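Surface Pattern for Beginners
Week 2 handout: Repeats and how to hide them

Tutor: Mereana Bright
Studio opens at 9 am, Brunton Building, ground floor

Last week we drew motifs. This week we make them go on forever, and I think it's the best bit of the whole course! Once you can see a repeat you'll see them on curtains, bus seats, wrapping paper and your nan's apron, and you won't be able to stop.

A few words we'll use a lot

Motif: one drawn element, such as a leaf or a bud.
Tile: the block of artwork that gets copied over and over.
Ground: the colour behind everything.
Tossed layout: motifs pointing every which way, so the cloth can be cut from any direction.
One-way layout: everything has a top and a bottom. Lovely on a blind, a headache for a dressmaker.

The main repeats

Full drop (or block repeat). Tiles sit in straight rows and columns, like bathroom tiles. It's the simplest to set up and the quickest to give itself away, as any strong shape lines up with its copies across and down.

Half drop. Each column slides down by half a tile. The eye gets led off on a diagonal and loses track of the joins. Most florals you love are probably half drops.

Brick. The same idea turned sideways, with each row shifted by half a tile.

Making a tile by hand

Please do this on paper before you touch the computer. Jolene Costigan taught me this way and I've never found a better one.

1. Rule up a square, 200 mm each side. Draw your biggest motifs in the middle and keep clear of all four edges.

2. Number the back of each quarter, then cut the square down the centre and across the centre.

3. Swap the quarters diagonally so the old outside corners now meet in the middle. Tape them on the back.

4. You'll have a big empty cross. Fill it! Run stems right over the joins, tuck buds into the gaps, and again stay off the edges.

5. Photocopy it 2 across and 2 down, pin it up and walk to the far side of the room. Squint. Any stripes, holes or clumps will jump out at you.

Filling the gaps

Beginners draw gorgeous flowers and forget what goes between them. Fine branching lines are your best friend here - they carry the eye from one spot to the next and cover a lot of ground without adding weight. Keep your strongest colour for the small things and let the pale shapes do the spreading. A sprigged botanical on off-white shows it nicely, with thin grey-green stems, pale sage leaves and little rust-red flowers.
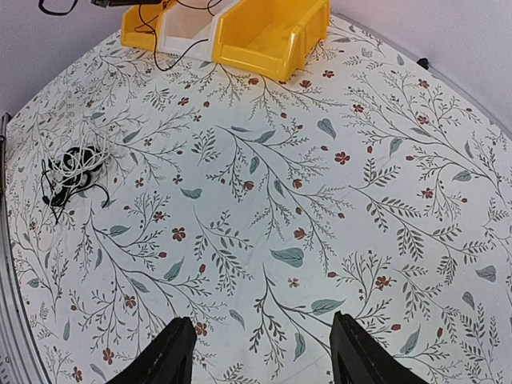 Homework

Finish one tile as a full drop, then try the same drawing as a half drop and bring both. Allow 30 minutes for the filling-in stage, and more if you're enjoying yourself. Ewan Ruddock has put 17 sample swatches in the Flimden drawer for anyone who's stuck for a starting point. Please put them back flat.

Next week: colourways, and bring your gouache.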